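Nuron River Water Trail Opens Lower Section to Paddlers in May

DUMPORT – The lower section of the Nuron River Water Trail will open in May, the Mullent Rivers Office announced Monday.

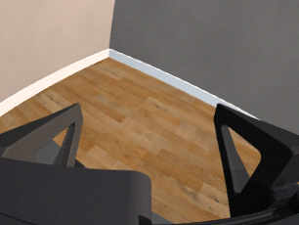 The lower Nuron should have been on the map from the start, one Dumport paddler told the office during the spring comment period, and people only skip it since they can't find a legal place to put in. Most of the written comments made the same complaint about access.

The new section runs 20 miles from the Huang Bridge landing to the Dumport town ramp. It joins the existing upper trail, bringing the full marked route to 56 miles. Signs at each landing give the distance to the next takeout and the name of the road that reaches it.

Above Huang Bridge the Nuron is a narrow stream with quick riffles and gravel bars. Below the bridge it widens and slows. The banks are mostly sycamore and silver maple, with a few open fields on the east side. Smallmouth bass and channel catfish are the main catch in the deeper pools. Barges do not use this part of the river, but motorboats are allowed and are common on summer weekends near Dumport.

Work on the section included a gravel parking area at Huang Bridge, a carry-down path at Mullent Creek, and repairs to the lower end of the Dumport ramp. The Huang Bridge lot has spaces for 40 vehicles. Overnight parking is allowed there with a free permit, which can be printed at home or picked up at the Dumport town office.

Two primitive campsites are open on a first-come basis. Both are on the west bank and have fire rings. There is no drinking water at either site. Campers must carry out all trash.

Paddlers should check the Dumport gauge before leaving. The office advises against canoe and kayak trips when the water is high or muddy. The old lock wall below Mullent Creek must be passed on the left, and a yellow sign upstream marks the approach. The right side holds submerged timber and is not safe at any level.

A waterproof map of the full trail costs $8 and is sold at the town office and at bait shops along Route 92. A plain version can be downloaded free of charge.

The Mullent Rivers Office manages public access on the Nuron and its tributaries.

Comments (4)

Guest
Is the ramp at Dumport usable for a drift boat now? Last fall the bottom slab was broken and I scraped a trailer axle on it.

riverrat
Glad to see the lower end get some attention. Everyone goes up top for the riffles and misses the herons.

Guest
Does the overnight permit cover trailers or just the car?

muddyboots
The Mullent Creek path is steep at the bottom. Fine with a kayak, two people for a canoe.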